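Feltov and Skustlow have signed another "strategic content partnership." That makes 26 of these press releases in my inbox since January and I still can't tell you what a player gets out of any of them.

The pitch: Feltov's slots go live on Skustlow's casino sites. More than 100 titles at launch, 200 "in the pipeline." How many are old games with a new skin? The release doesn't say.
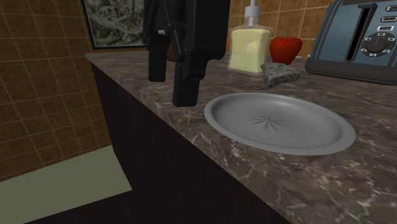
Dark marble, pale veins.

Roel Maes at Feltov calls it "a landmark moment." He used the same words for the Olszewski deal – go and check. I asked how many Olszewski customers play the games now. No number came back.

Mei-kuen Liao, who handles Skustlow's side, did at least answer my email. She says return rates will be posted on every game page. Good, if it happens. I looked at some 100 pages on their current site and most had nothing.
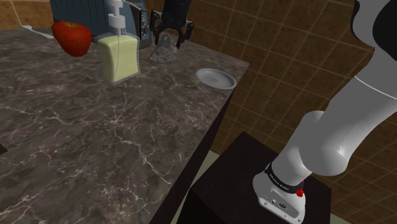
Red apple at the back of the counter.

Also missing: who pays for the free spins, and how long the deal runs. Jomdale's last tie-up was "long-term" too and got dropped from the site without a word.

I'll look again once the games are up. Until then I'm filing it with the other 25.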